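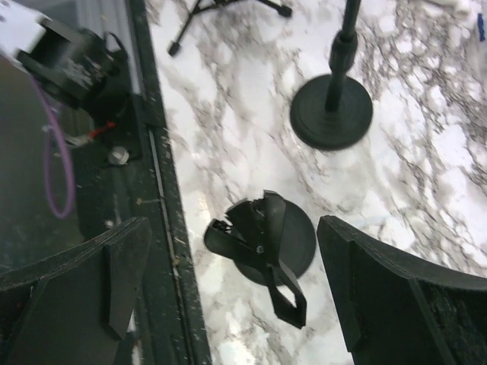 Soaking and cooking dried chickpeas

Quantities: 200 g dried chickpeas, 1,000 ml water for soaking, the same again for cooking.

1. Rinse the chickpeas and pick out any stones.
2. Cover with the soaking water and leave overnight — 6 hours is the minimum.
3. Drain, rinse and put in a large pan with fresh water.
4. Boil hard for ten minutes, skimming off the foam.

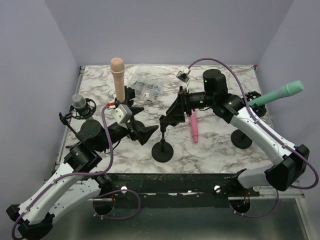
Marble-patterned tabletop with grey-brown veining.

5. Simmer, partly covered, until a chickpea crushes between two fingers. Salt in the last ten minutes.
6. Cool in the liquid — it keeps the skins on.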